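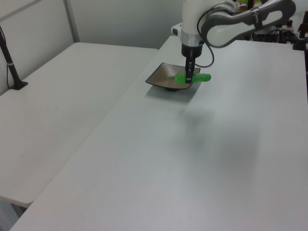

*Gripper over the square dish, green toy vegetable held level between the fingers.*

## Zein planner: common questions

**What does Zein do?**
It takes a target pose from the perception node and returns a joint path for the arm. It does not detect objects. Detection is in Fustex, which has its own page.

**Why does the arm stop short of the dish?**
Check the table height in the workspace file first. If it is set too high, Zein treats the dish as part of the table and ends the path early. Clearance is 4 mm by default.

**Can I place long objects sideways?**
Yes. Set `hold_axis` to `horizontal` and enter the object's full length. Ends that stick out past the dish are included in the collision check.

**Shiny objects give a bad pose. What can I change?**
Glossy plastic leaves holes in the depth image. Turn on `fill_depth` and take two views before planning.

**Does the planner know about cables?**
No. Add a keep-out cylinder at the wrist. Lefteris Raptis keeps a working one in the Surnside config folder.

**What does error 148 mean?**
The planner found no path within the time limit. Raise the limit or move the start pose.

**Who do I ask about access?**
Areti Makris adds new users. Send her your login name.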